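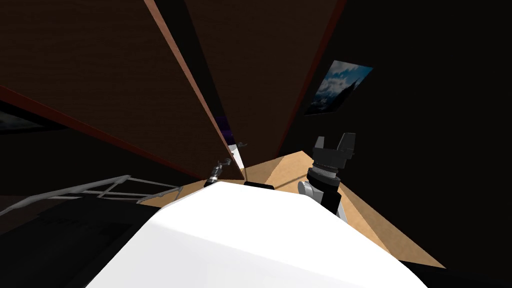
Titside busca una persona técnica de mantenimiento para su robot de dos brazos y para el modelo simulado que lo acompaña, en el centro de trabajo de Quintanilla. El puesto es de jornada completa y depende de Ayten Canpolat, responsable de la célula. Quien lo ocupe pasará parte del día con herramientas en la mano y parte delante de la pantalla, porque toda modificación de los brazos se comprueba primero en el entorno simulado. Hay que saber orientarse en vistas incómodas, con el cuerpo blanco del robot tapando casi toda la mitad inferior, una pinza negra de dos dedos levantada a un lado y del otro brazo poco más que la punta gris. Buena parte de las incidencias se revisan desde vistas así.

Tareas del puesto

- Revisión de las pinzas y las muñecas de ambos brazos cada 40 horas de funcionamiento: holguras, par de apriete de los tornillos, estado de los dedos.
- Sustitución de dedos y cableado de muñeca. El recambio lo suministra Sokel y el pedido lo hace la propia persona técnica.
- Calibración de los brazos después de cada desmontaje y registro de los valores en la ficha de la máquina.
- Actualización del modelo simulado cuando cambie una pieza: dimensiones, límites de giro y geometría de colisión.
- Comprobación de que los brazos no chocan con el cuerpo del robot ni con barandillas o paredes del entorno simulado antes de cargar un movimiento en la máquina.
- Atención de paradas no previstas en horario de trabajo. No hay guardias nocturnas.

Requisitos

- Ciclo formativo de grado superior en mecatrónica, automatización y robótica industrial o equivalente.
- Dos años de experiencia en mantenimiento de robots o de maquinaria automatizada.
- Lectura de esquemas eléctricos y planos mecánicos.
- Manejo básico de Linux y de algún simulador de robots. No se exige uno concreto.
- Inglés suficiente para leer manuales.

Se valorará

- Haber trabajado con robots de dos brazos.
- Conocimientos de Python.
- Carné de conducir. Dos o tres veces al año hay que desplazarse al taller de Clekomholm, con gastos pagados.

Condiciones

Contrato indefinido con periodo de prueba de dos meses. Jornada de 40 horas semanales, de 7:30 a 16:00 con media hora para comer. Salario según convenio y experiencia, más un complemento de 195 euros mensuales por responsabilidad sobre la célula. La formación inicial dura 11 días y la imparte Ayten Canpolat. La incorporación es inmediata.

Cómo presentarse

Envíe su currículum a Paloma Tran, de Personal, indicando la referencia 87 en el asunto. No hace falta carta de presentación, pero sí media página sobre una avería que haya resuelto: qué fallaba, cómo lo localizó y qué cambió. El plazo termina el 2 de agosto de 2020. Las personas preseleccionadas harán una prueba práctica en Quintanilla, con el desmontaje y montaje de una pinza y la corrección de un error en el modelo simulado.

Imprimir | Enviar por correo electrónico

Titside, centro de Quintanilla | Contacto: Paloma Tran, Personal | © Titside. Todos los derechos reservados | Volver arriba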